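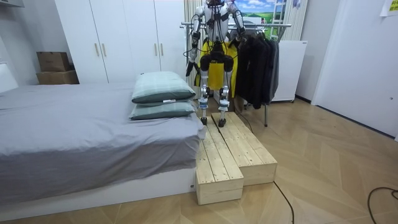
Why did the yellow come out patchy on the second batch? Too much cotton in the pot for the amount of water, most likely. Fabric couldn't move.

April 10, 2021

Weld dye, cotton from Ornby, alum from Hollis. Pot held at 60 C, stirred every 8 minutes. First batch fine, nice and even. Second one has pale streaks all along the folds, worse near the selvedge. Scoured both the same way so I dont think it's leftover size. Should check anyway, Sesura cloth had that problem back in March.

- swatch 41: alum only, good yellow
- swatch 42: alum + pinch of chalk, brighter, keep
- iron dip went olive in seconds, too strong, halve it

Tap water here is hard, so chalk may be overkill. Try rain water if the barrel has any left.

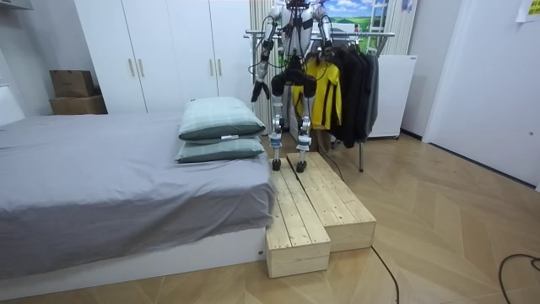

Also the thermometer and the Onex hotplate disagree by 2 degrees. Trusting the thermometer. Marked the dial with tape.

To do: redo batch two in the big pot, half the cloth. Wash test on 41 and 42, plain soap, cold. Put a strip of each in the south window, cover one end with card. Somebody used the last of the soda ash, need to order more befroe the next scour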